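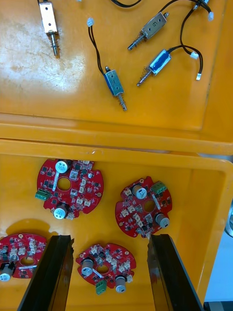 The Walk That Stopped the Room

Elaine Leite was four looks into the Takura show when people put their phones down. I was in the second row, wedged between a buyer with an enormous tote and a student who had clearly talked her way past the door (good for her!), and I felt the whole bench lean forward at once. She had on a gray wool coat that reached her ankles and flat shoes, and she walked as if she were late for a train and didn't mind missing it.

If you follow runway at all, you know the slow, stomping walk that has been everywhere for the last few seasons. Leite doesn't do it. Her steps are long and light, her arms swing, and her chin stays level. By the following morning my inbox was full of people asking who she was.

She is twenty-six, which is late to break through in this business, and she stands 5'8", which a few agencies told her was too short for the big shows. She spent years on fit work, standing in sample rooms while pattern makers pinned muslin around her. Fit models rarely get their names in print, but the job teaches you clothes from the inside out, and Leite talks about armholes the way other people talk about restaurants.

"I can tell you in two steps if a skirt is going to fight me," she said when we met for lunch at a noodle place near her apartment. "So I let it win a little. The hem wants to go somewhere, and I go with it."

She ordered for both of us, quickly and very well, and then ate half of my dumplings while explaining why she hates a lined sleeve in July.

The Takura booking came through Czesław Sowa, the casting director who has spent the last few years filling runways with dancers, swimmers, and at least one professional cellist. Sowa saw 2116 faces for that show, most of them on video, and he says he watched every clip to the end. Leite's was shot in a hallway. She forgot to say her name.

"I wrote 'coat' next to her number," he told me. "Only that. I already knew which coat."

I love this story because Sowa is famously hard to please. He has sent whole lineups home the night before a show. He once recast a finale during hair and makeup, with the designer standing behind him, and he will happily tell you about it in more detail than you asked for.

Since Takura, the work has come quickly. She opened for Wirnau in February, in a column of dark green silk that has already been copied by half the stores I walk past. Then came the Skastis campaign, shot on a beach in terrible wind, where her hair covers most of her face in every single picture and it still works – maybe it works better. And she closed for Lưu, the small label whose shows seat so few people that editors squabble over the standing spots. The dress was pale yellow, cut on the bias, with a back that dipped almost to the waist. I would have happily watched it go around again!

What has she bought with the money? A good mattress, she says, and a dishwasher. She wears the same navy sweater to nearly every casting and has had the elbows patched at Lưu's studio, by the same woman who sewed the yellow dress. Her own closet is mostly men's shirts and three pairs of black pants in slightly different lengths, to go with different shoes.

She still does fit work, too. Two mornings a week she is back in a sample room in a nude bodysuit with pins at her ribs, and she has asked her agency to protect those hours even during show season. Her bookers aren't thrilled. Designers are, though, and a couple of them now call her directly when a jacket is giving them trouble.

I asked if she practices the walk, and she laughed so loudly that the next table turned around. Her mother thinks she walks too fast. A coach she tried early on wanted her to cross her feet and hold her arms still, and she lasted one lesson.

Next up is a resort show she isn't allowed to name, with a fitting the morning after our lunch. She was hoping for pockets.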